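Home · Reviews · Kits · About · Contact

Two hands, one coat stand: a day with the Trivel grippers

Sep 1, 2025

So I finally got my hands on the Trivel set from Omport, or more accurately got my hands into it, and I've been talking about it to anyone who'll stand still. If you missed my post on teaching arms with a joystick (short version: I hated it), this is the other way of doing things. You hold a pair of grippers yourself, do the job with them, and the recording is what the robot learns from. No arm in the room at all if you don't want one.

I went over to Hikilwood to try it because they already had the space set up and I have a kitchen table and a grumpy landlord. The full kit is $1780 for the pair, with the marker cubes and the software license for a year. You can get a single gripper for $964, and I'll save you some time there — get the pair. Most of the chores I care about need two hands, and you feel silly very quickly with one.

The task I picked was the coat stand. Bags on hooks sound easy! You and I do it without looking. But a strap is floppy, the hooks curl every which way, and if you grab the bag too low the whole thing swings and you lose the strap at the top. I wanted something that would annoy the grippers a bit, and this annoyed them plenty.
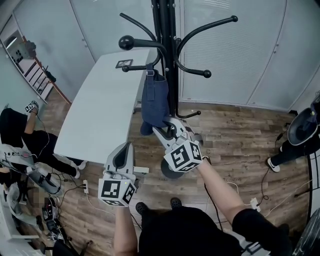 Right gripper on the low part of the denim bag, left one waiting its turn.

The jaws are my favorite part. They're curved and they close with a nice even squeeze, and denim didn't seem to bother them. I tried a thin nylon tote later on and that was a lot more slippery, so bring patience if your stuff is silky. The trigger is light, maybe too light for me. I kept closing on thin air in the first half hour while I was still working out how far away my new fingers were.

Then there are the cubes. Each gripper has a white one on top with black patterns printed on it, and that's how the software works out where your hands are. It's cheap and it mostly just works, but you do have to think about it. If you turn your wrist so the cube is hidden behind your other hand, the session viewer puts up a little orange warning and you'll probably want that take again. I tossed 7 takes before lunch, all of them my fault. After lunch I'd learned to keep my elbows out like a chicken and things went much better.

Weight is okay for ten minutes and noticeable after thirty. I had sore forearms the next day, and I carry groceries up four flights, so take that as you like. Foam on the handles would be a kind thing for Omport to add.

I also want to give the camera in the gripper its due. I expected a narrow little view of whatever you're pinching, and it's super wide. You get the bag, the stand, the other gripper, the lights on the ceiling, half the room.

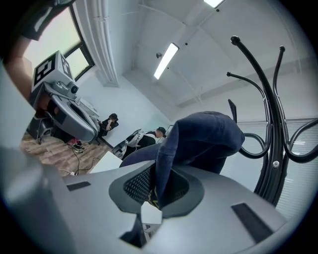
Bucur left a comment on my last post that fits here: I ran the older Trivel pair for a couple of months and the wide view was what sold me, but check how much disk space you have first, those sessions pile up fast and the export is slow on a laptop.

Fair point, and yes, the export is slow. Mine ran while I made dinner, ate dinner and washed up. There's supposed to be a faster version coming in November, and I'll redo that part of the review when it lands.

Would I buy it? I think so, if I had the room for it and a friend to split the cost. The manual is thin and the carry case has a zipper I already don't trust, but I got more usable takes in one afternoon than in a whole weekend with the joystick. Next up I want to try folding towels, and after that shoelaces, which will probably end in tears.

Related posts
Why I gave up on teaching with a joystick
Omport software setup, step by step
Good cheap props for gripper practice
2 carry cases compared
Towels, socks and other floppy things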